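December, bench notes, started a bit after 9 in the morning

OK, picking up the walnut dye thing where I left it. The second pot sat overnight with the lid on and the color is way deeper than I expected, more like strong coffee than the tea-ish brown from the first try. Corina Nistor gave me the hulls from her yard in Urnley (a whole feed sack of them, bless her) and I used 347 grams dried, broken up with a mallet, no mordant at all. Everybody says walnut doesn't need one. I want to see that for myself before I start believing it.

Wool took it great. The test skein came out a warm even brown, and after two rinses the water ran nearly clear. Cotton is the problem child! Same pot, same time, and it's a kind of dishwater beige, blotchy at the folds. I think I didn't scour it long enough. Anselmo thinks it's the softener they put on at the mill, and he's probably right, he usually is about cotton, so next round I'm scouring for two hours with soda ash and not cheating.
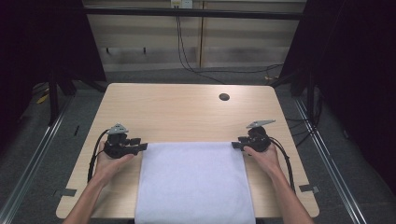
The other thing I want to try is iron. Zuzana Jurčo has a jar of rusty nails in vinegar that she swears by, but I'd like something I can weigh, so I ordered ferrous sulfate from Skilten. A tiny bit goes in at the end, 4 percent by weight of fiber at the most - more than that and the wool goes crunchy. I did that to a perfectly good scarf last winter and I'm still sore about it.

Pot notes for whoever uses the big steel one next: the thermometer clip is loose again, and the burner runs hot on low. I kept wandering up past where I wanted to be. 149 F on the dial for the last hour, which felt plenty, and I turned it off and let it cool with the skeins still in. There's a ring around the inside that won't scrub out. Don't put anything yellow in there until I've had another go at it.

Labels: Rodrigo, the tags you made with the laundry pen held up fine. The ballpoint ones are gone, so skeins C and D might be swapped. I'm calling the darker one C.

To do
Strain pot two and save the liquor in the lidded bucket
Scour cotton, properly this time
Tape half of each sample in the south window, other half in the drawer
Ask Laimutė if she still wants the leftover hulls for her ink

Hands are brown to the wrist. Buy gloves.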